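Recording Good Practice Runs in Flarnik

If you've never steered a simulated robot before, pour yourself something warm and give it an evening. You'll be driving both arms by hand while Flarnik saves what the cameras see and how you moved, and those saved runs are what the policy learns from later.

Start in the Sunedau room and drive a little with recording off. Get used to the view from the wrist.
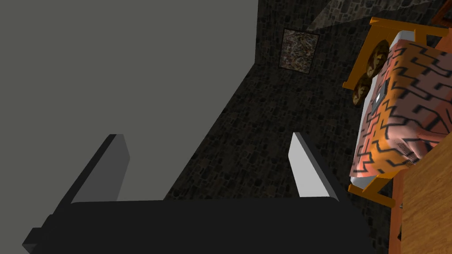 I usually set the recorder to 30 steps a second and leave it there for the whole batch – mixing rates makes a mess when you train.

Now press R and make your approach slowly, fingers open. Pause for a moment before you close them, so the start of the grasp is easy to find.

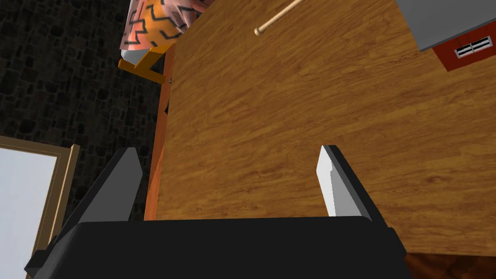

Wrist view over the table, fingers open, with the bat farther back.

Keep the head view switched on too, even if you never look at it yourself. The policy wants to know where both arms are.

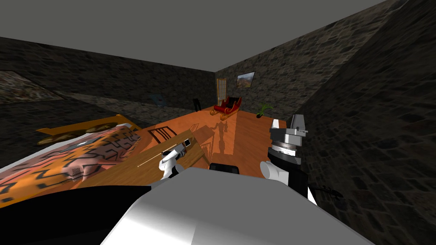
Page last changed: April, for Flarnik 2

Fumbled a grasp? Keep going and fix it, then tag the run "recovered". Those are lovely to have! Do throw out any run where you wandered off for a snack, though. Aim for 300 keepers per task, and glance at the last few seconds of each one before you save.

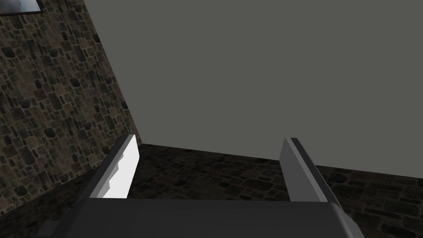

Wrist view facing a bare corner, nothing in the grip.

When you're happy, choose Export and pick a folder with plenty of space.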